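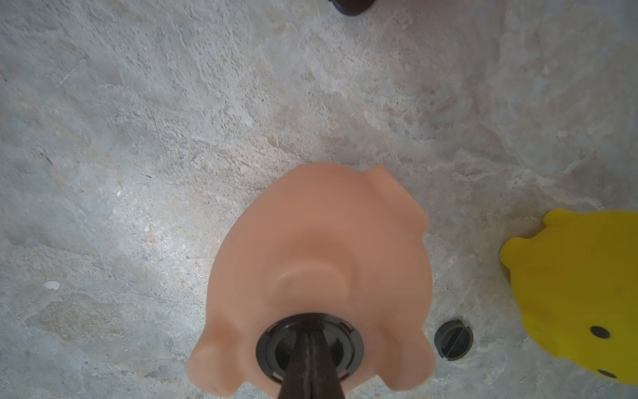 How long should you keep a soft plastic toy animal?

Until the people in the house stop picking it up, or until the plastic goes sticky, whichever comes first. Age and price have very little to do with it.

I hold this view against the advice of most of the decluttering literature, a good deal of which I own, and which takes up a whole shelf. The literature is firm on small plastic toys. They go. They go in the first hour, before you have even had coffee, because they are supposed to be the easy part. You warm up on the toys and work your way to the wedding dress.

I got through the wedding dress in about four minutes. The pig is still here.

It is a peach-colored pig, soft, built low and wide like a bath mat, and it came into the house by way of a party bag from a birthday in Haston that my daughter attended at an age when she attended a lot of birthdays. She is now 14 and has opinions about interest rates. The pig has outlasted the bag, the party, the friendship, and the horse phase. In that time I have thrown out a bread machine that cost real money, and I did it whistling.

What the experts miss, I think, is that a squashy toy isn't a possession in the normal sense. You don't own it the way you own a lamp. It's more like a light switch or a banister, a part of the house your hand goes to. People on the phone with the insurance company pick up the pig. People waiting for pasta water pick up the pig. My brother-in-law, Qusai Awad, a man who once sent back a couch over the piping, picked up the pig on his way through the kitchen last October and was still holding it when he reached his car. He brought it back in. He didn't say anything and neither did I.

Try that with a tasteful object. I have a brass bowl from Pakzad, the good store, with the good lighting. In all the time I've had it, it has been touched only by me, and only with a cloth. I dust it, resent it, and set it back down in its own ring. By any fair accounting of use the bowl should be in a box by the door and the pig should have the shelf with the lamp over it.

I can hear the objection, mainly because Aldana Villalba has been making it to me since college. Aldana keeps a very clear house. Her position is that you can't let in one pig. The pig brings a friend. And I have to admit the friend did turn up, a yellow one, all lobes and bumps, whose species has never been agreed on. My daughter says duck. My husband says bear, with confidence, the way he says most things. I've looked at it from every side and I would call it a Tuber. Nobody bought it, as far as I can establish. It's simply been here since some point after the move.

Aldana would also like me to mention the caps.

All right, the caps. Anyone who keeps soft toys on a flat surface will find that the same surface attracts little black fittings, the kind with a slot across the top so you can turn them with a coin. I don't know what ours belong to. They came off something or were meant to go onto something, and whatever it is has been running without them, or has quietly stopped running and we haven't noticed. I've offered them to the vacuum, the cooler, the underside of the office chair, and the sprinkler box. They fit nothing. They nearly fit everything, and that is how they've survived.

And it's on the matter of the caps that I part ways with my own side. There is a sentimental school of clutter, and its members write to me whenever I touch on this subject, and they believe that everything small should be kept because everything small has a story. I don't believe that at all. The caps have no story. Nobody reaches for a cap while on hold. The only reason to hang on to one is fear, a vision of the day after trash pickup when you finally turn over the Resar humidifier and find a neat round hole in it. That's a bad reason to keep a thing, and I've kept them on the strength of it for years, so I know what I'm talking about.

So the rule I'd propose is a rule about hands. Put the thing out in plain view and leave it alone for a month. If it moves, it stays. If it's exactly where you put it, and you have had to lift it to wipe under it, then it's a paperweight with no paper, and you can say goodbye to it whether it cost 50 cents or came from Pakzad in tissue. I ran this on my own kitchen. The pig moved constantly. It turned up by the phone charger, on the stairs, and once in the fruit bowl among the peaches, where it looked completely at home and scared the life out of a guest. The yellow one moved less, but it moved. The caps moved only when I moved them, and the brass bowl might as well have been plumbed in.

There is an expiration date, and I'd be a bad advocate if I hid it. Soft plastic doesn't last forever as soft plastic. Leave it on a sunny sill or pressed up against some other kind of plastic and sooner or later it may get a tacky feel, like a door handle in a house with toddlers, and it starts to pick up lint and crumbs and pet hair. Soap and lukewarm water will buy you some time. Flour, which was recommended to me by Tolera Birhane at work, will buy you a breaded pig. Once washing stops helping, out it goes, and I'd ask you not to make a ceremony of it. I've seen people photograph toys before throwing them away so as to keep the memory, and now they have the memory and 1,637 photographs, and somebody is going to have to declutter those.

I'd also leave the children out of the decision, at least the large ones. I asked my daughter, out of courtesy, whether she would mind if the pig went someday. She said she didn't care at all, it was just a piece of plastic, and honestly I should have gotten rid of it ages ago. She was squeezing it at the time. I took it as a vote in favor.

The bowl went to Aldana for her birthday. She has put it on a shelf by itself, where it looks very nice, and she tells me it shows fingerprints. The caps are in an envelope in the drawer under the oven, with "caps" written on it, and I'm giving them until the humidifier comes out for the winter.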